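Minutes of the gripper and camera comparison meeting
Drellilville lab, Room 2
June
Start 9:30 a.m., end 11:10 a.m.

Present: controls, mechanical, perception, test operations, purchasing (items 1 to 4 only)
Apologies: safety

1. Minutes of the previous meeting

Accepted with one correction. Under item 5, "finger stroke" should read "finger opening." The action on spare pads for the Ogilvie gripper was carried over and has since been closed.

2. Scope of the current round

Test operations restated the scope. Two parallel grippers are under comparison, the Jirnenov and the Ogilvie, each on the same arm with the same controller settings. The Keven suction head was dropped at the last meeting and will not be brought back in this round. Purchasing asked whether the drop is final. Answer: final for tabletop kitchen work, open for the packing cell.

The object list stays as issued in revision C. Perception asked to add a clear drinking glass. Not agreed. Transparent objects go to the next round, after the depth filter has been rewritten.

3. Grasp results

Each gripper completed the full set of 58 grasp attempts on the revision C list. Objects were returned to their marked start positions by hand between attempts.

Jirnenov: 51 held through lift and a five-second hold. Of the seven failures, four were on round fruit, two on the bowl rim and one on the bottle.

Ogilvie: 47 held. Most failures were on thin rims, where the wider pads touched the inner wall before the outer finger had closed.

Mechanical considers the difference too small to decide on. Controls agreed but noted that the Jirnenov failures on round fruit all came from one evening session, and that the force limit had been lowered before that session and not written in the log. Those attempts will be repeated. Until then the figures above are provisional and should not be copied into the purchasing summary.

Strawberries were marked with visible pressure damage in both sets. No limit for damage was agreed in advance. Test operations will propose a three-level scale.

4. Cost and lead time

Purchasing reported that the Ogilvie quote is valid to the end of the month. Jirnenov has not yet replied on the price of replacement fingers. Lead time is comparable. Purchasing left the meeting after this item.

5. Oven door task

The door task is the second half of the comparison. The arm approaches the toaster oven from the front left, gets a finger hold on the door, and pulls it open to the stop. The oven is not powered during tests.

Controls reported that position control alone gives high side loads once the door passes half travel. With the compliant setting the load drops, but the fingers slide along the handle. Two changes were discussed:

a) Shift the contact point toward the middle of the handle. Costs reach, as the arm base would need to move.
b) Keep the contact point and add a rubber sleeve to the fingers. Quick to try, but alters the finger thickness and therefore the grasp results under item 3.

Agreed to try (a) first. The base will be moved by 30 mm and the hand-eye calibration repeated. If the slip remains, (b) will be tried on a separate pair of fingers so that the standard pair stays unchanged.

6. Camera and cabling

Perception compared the wrist camera with the overhead camera for object location. The overhead view is better for first detection, as all start positions fall inside it. The wrist view is better in the last part of the approach. Handover between the two currently takes place at a fixed height above the table. Perception would like to switch on detection confidence instead. Controls has no objection provided that the switch cannot occur once the fingers have begun to close.

Exposure on the overhead camera was set to 2000 microseconds for the last two sessions. The white tabletop was close to clipping at the previous value. Perception asked that the room lights be left at the same setting throughout a session, including during resets.

Cable routing was discussed at some length. Mechanical pointed out that slack on the tabletop can be dragged into objects when the wrist turns. Test operations replied that tighter routing had pulled at the connector during the door task. The overhead view below was used for the discussion. 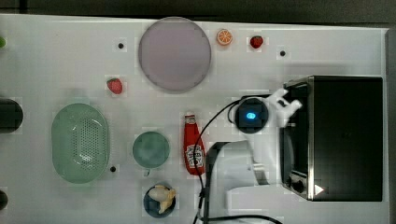

Figure 1. Overhead view of the tabletop, gripper beside the oven door. Camera cables loop to the left of the module and run down past the ketchup bottle.

Mechanical proposed a guide clip on the upper arm segment and a shorter free loop at the wrist. One clip will be printed and tested over the full range of wrist rotation before any others are made. The ketchup bottle position stays as it is for the repeat attempts, so that the results can be compared with the earlier ones.

7. Controller logging

Following item 3, controls will add the force limit, speed limit and compliance setting to the header of every log file. Older logs will not be changed. Where the setting is unknown, the entry in the results table will read "not recorded."

Disk use on the logging computer is at 86 percent. Raw overhead video from the first round will be moved to the archive server. Wrist video is kept locally until the handover work is finished.

8. Actions

Test operations: repeat the round fruit attempts with the Jirnenov gripper at the original force limit.
Test operations: draft damage scale for soft fruit and circulate.
Controls: move arm base, repeat calibration, rerun door task.
Controls: settings in log header.
Perception: handover on detection confidence, with lockout during finger closing.
Mechanical: print and test one cable clip.
Mechanical: prepare second pair of fingers for the sleeve, in case needed.
Purchasing: obtain price of replacement fingers from Jirnenov.

9. Any other business

The torque wrench for the tool flange is missing from the bench drawer. To be returned or replaced before the next gripper change.

Next meeting: after the door task rerun, same room, 9:30 a.m.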